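Zellton Fiction Workshop
Minutes of the regular meeting, 2025-03-13
Held in the downstairs room at Aaltonen House

The meeting opened late. The chair asked whether everyone had read the pages. A silence followed, which the chair took as a yes.

1. Minutes of the last meeting

Approved with one correction. The sentence "the group felt the prologue was long" is changed to "the group felt the prologue was a prologue." The author of the prologue asked that her objection be noted, and it is. She also asked that the objection be described as "measured." The secretary has no strong feelings on that.

2. Matters arising

The shared glossary of banned openings has been updated. Waking up, looking in a mirror and weather remain on it. "The phone rang" has been moved to the watch list after a spirited defense by our crime writer, who has a manuscript that begins that way and a deadline. Weather may be used if somebody dies of it by the end of the chapter.

The request for a rule on dream sequences was held over again. The member who proposed it has since written one.

3. Pages: the novel set in Clurkanik, chapters 2 and 3

For anyone who missed the fall: Clurkanik is a mining town at the bottom of a drained lake. The heroine runs the only boarding house and has a past, which we have been promised. The author read the supper scene aloud and did the voices.

Discussion was warm at first. Members liked the lodger who pays his rent in clocks. They liked the mud. There was general praise for the paragraph in which the heroine counts the cutlery after the inspector leaves and doesn't tell us the result. One member said it was the first time she had trusted the book, and the author thanked her in the tone people use for that sort of thing.

The trouble started with point of view. We are in the heroine's head for the whole of supper, except for the line where the inspector "privately admired her nerve." The author said this was omniscient narration. The group pointed out that the narrator had been omniscient for exactly one line and had then gone back to not knowing where the inspector parked his cart. The author said the narrator was selectively omniscient. It was suggested that he might select a bit more often or stop.

Also raised:

The dialect. Nearly everyone in Clurkanik drops the final g, including the schoolteacher, who is introduced as a stickler. The author will look at it. Word order and a few odd local terms were recommended over apostrophes, of which there are presently enough to fence the town.

The dog. It is at the table in chapter 2 and is spoken of in chapter 3 as having been dead for years. The author had hoped this would read as haunting. It read as revision. Those who want the dog alive and those who want the dog dead were unable to find common ground, and the chair moved us along.

The proposal. It comes too early, said half the room. The other half said it comes too late, as they had taken the business with the lamp for the proposal and thought the pair were already engaged. The author went quiet and wrote something down, and underlined it.
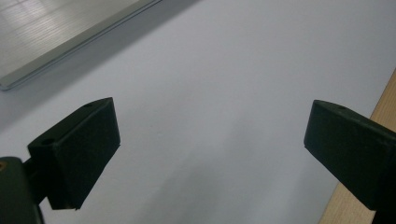
Ribbed panel and white surface, Aaltonen House

4. Pages: short story, untitled

A retired ferry captain receives a letter meant for somebody else and answers it. That is all that happens, and the group was unanimous that it should stay that way, though several members then offered things that might also happen. These included a fire, a long-lost daughter and a second ferry captain. The author declined them in order.

Most of the talk was about the ending. As it stands, the captain mails his reply and walks home past the slip, and the last paragraph tells us that he had been writing to himself all along. Opinion was that he had not, that he had been writing to a woman about a sewing machine, and that the story is much better for it. Cutting the last paragraph was recommended. The author said the last paragraph was the reason he wrote the story. The secretary has now recorded this sentence in the minutes for three different authors and would be glad to have it made into a stamp.

There was a useful side discussion on letters in fiction generally. People in stories write letters that explain things the person receiving them would already know ("As your brother, I was of course present at the wedding"). The captain's letters don't do this. They wander off into the price of rope and come back embarrassed. It was agreed that the rope should be left alone.

On the title, the author asked for suggestions and received them. He has asked that they not be minuted.

5. The anthology

The theme, as decided in September, is "Thresholds." Submissions so far are made up very largely of doors. There are doors that open, doors that ought not to have been opened, and a door narrated by itself. The editor has no complaint about any single door but is concerned about them as a body of work. Members who have not yet submitted are encouraged to consider age, tides, customs posts, debt, pain, or a window.

The length limit was discussed. The limit is printed at the head of the guidelines and has been treated by contributors as the beginning of a conversation. The editor will now return overlong pieces unread. She was asked whether she meant slightly overlong or very overlong and replied that the word was "unread."

Formatting: please send plain manuscripts in an ordinary typeface. One submission came in as an exported file from Furnanano, the outlining program several of us have been trying, and arrived with all of its index cards attached, including one that said FIX THIS WHOLE PART and another that said WHY IS SHE ANGRY. The reader thought these were the strongest moments in the piece. The author has withdrawn it and may resubmit it that way on purpose.

A short debate on whether to put the strongest story first or last ended with a vote. First: 3. Last: 2. Abstaining: everyone who believed the strongest story was theirs and didn't want to seem eager. The editor thanked the group and said she would decide.

6. Exercise

The set exercise was a scene in which two people want the same object and neither of them mentions it. Results were read around the table. In most cases the object was mentioned. One member managed the whole page without it so thoroughly that nobody listening could work out what it was, and when pressed he admitted he had lost track of it himself somewhere in the middle. Until then it had been a canoe.

The best received was a scene between sisters clearing their father's kitchen. It consists almost entirely of an argument over who should drive the longer way home. By the end, everyone at the table knew about the bread knife, and the words "bread knife" do not appear. The author said she had cut them out at the last minute, in the parking lot. The group asked her to say more about this and she said there wasn't more, she had just had a pen with her.

The chair observed that this was the exercise working as intended and that we should perhaps stop while it was. We did not.
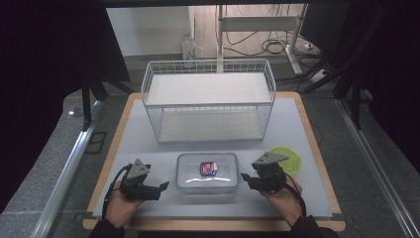 One member asked at this point whether subtext was simply a matter of taking out the best line and hoping for the best. She had now done this to every scene in her novel and her sister had called to ask if she was all right. The reply from the group was that something has to be left for the reader to stand on, and that a scene where no one says anything they mean wants at least one line where somebody nearly does. She said that was the line she had taken out. It was suggested that she put it back in the mouth of the wrong character. She thought this was either very good advice or a way of getting on to item 7.

7. Critique rules

The rules were read out again by request. The author does not speak while the work is being discussed. Sighing counts as speaking. So does opening one's own manuscript to the relevant page and holding it up.

A proposal that critics say one good thing before anything else was carried. The amendment that the good thing must concern the writing was carried separately, following remarks on an earlier occasion about the stapling.

Members are reminded that "I would have written it differently" is a fact already known to the group.

8. Any other business

The member working on the sea trilogy announced that it is no longer a trilogy. There was a pause in which many of us hoped. It is now longer.

A question was put as to whether anyone had finished a draft since the winter. One member had. The applause was sincere, if thin in places. Asked how it was done, the member said she had stopped bringing it here.

9. Next meeting

Pages due: Clurkanik, continued, with the dog's status settled one way or the other, and the opening of the crime novel, with telephone. Exercise for next time is a character telling a lie that the reader believes and the other character doesn't. Please bring enough copies, and number the pages. The secretary still has a loose sheet from somebody's climax and would like to give it back.

The meeting closed during an argument about semicolons, which was continued outside.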